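Calik worktable, five months in

I bought the Calik table in March to replace a desk that wobbled every time I leaned on it, and I'm still a little giddy about having this much flat space. It's big, it's white, and it doesn't budge when I saw something at one end (I've tried!). Putting it together took me 80 minutes with a podcast on.

The top is what sold me. Pencil shows up beautifully on it, so I trace parts straight onto the surface and skip the scrap paper. Marker is another story - blue lines hang around, and I've made peace with mine.

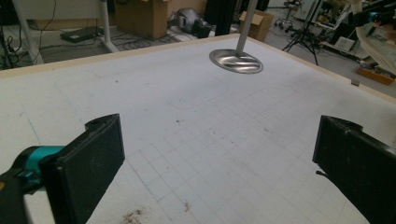 Senan Fahy
Bench and Tool Reviewer

August 2024

White does show everything. Crumbs, grit, every dark speck. I wipe it down before glue-ups and let it go the rest of the week. The pale wooden edge trim is my favorite part, and a small clip sits on it nicely, so I keep one there on the right side.

My one gripe is the faint grid. It covers only part of the top, and I'd love it all the way across. Would I buy it again? Yes, and I'd get the longer one this time.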